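Open Day at the Premance Soap Works, Dunbar

23 Sep 2024
Print this page | E-mail to a friend
14 shares | 4 comments

I had wanted to get inside the old Premance works for years, mostly because you can smell it from the bus on the way into Dunbar (lavender one day, something like wet lemons the next). So when they opened the gates for a public day I was in line before the coffee cart had its awning up!

The tour starts in the boiling hall, and I'd go back for that room alone. They still make one bar the old way, in open kettles, and you stand on an iron walkway and look straight down into it. It moves like slow oatmeal. Our guide said a batch takes 50 hours from start to finish and that the people on the night shift judge it by the sound. I leaned over the rail for so long that the group left without me and I had to jog to catch up.

Next comes the drying loft, with 218 wooden racks, each one numbered by hand in white paint. Some of the numbers have been repainted so many times they stand up off the wood. The bars sit up there with the windows open until October and then everything gets moved down a floor. The stairs are steep, so wear real shoes.

After that we saw the cutting room (loud, wonderful, bring the kids) and the stamping press, a Cunetti from the early days of the works. It drops with a thump you feel in your knees. You can stamp your own bar and take it home. Mine came out crooked and I love it.

The Trulirer building across the yard is the newer part of the site, and a lot of people skipped it, which is a shame. It's bright and quiet and there was room to ask questions. 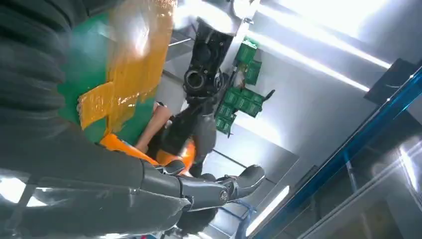
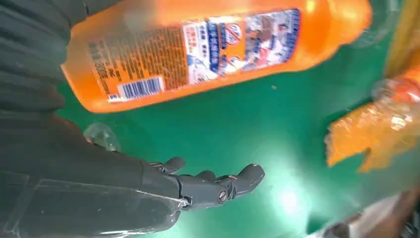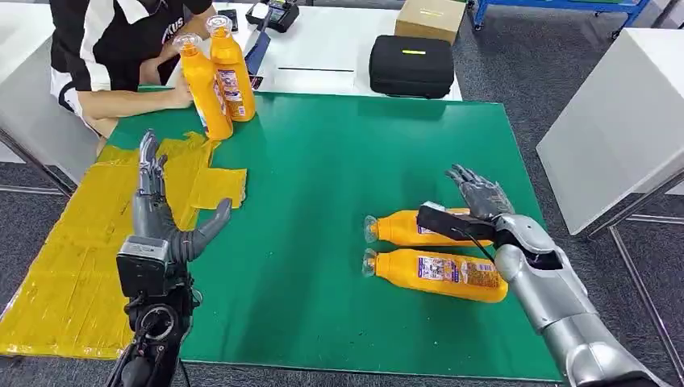

I finished up in the little museum over the shop. There's a wall of wrappers going back to the beginning, and a ledger open to a page where somebody ordered 396 bars for one hotel. The shop sells the ends and broken pieces by the pound, so I now have enough soap to last me into retirement. Lunch was a cheese roll in the yard, nothing special, but the sun was out and the band was good.

Admission is free, parking is not. They let in 200 people in the morning and the same again after lunch. Go early and do the loft first.

Comments (4)

soapdish: Does the walkway have a handrail on both sides? My mother would love this but she's wobbly.

Reply from the author: Yes, both sides, but the loft stairs only have one.

marlow_k: I grew up two streets over. Lemon days were the best days.

tinroof: The broken lavender pieces are great in a sock drawer!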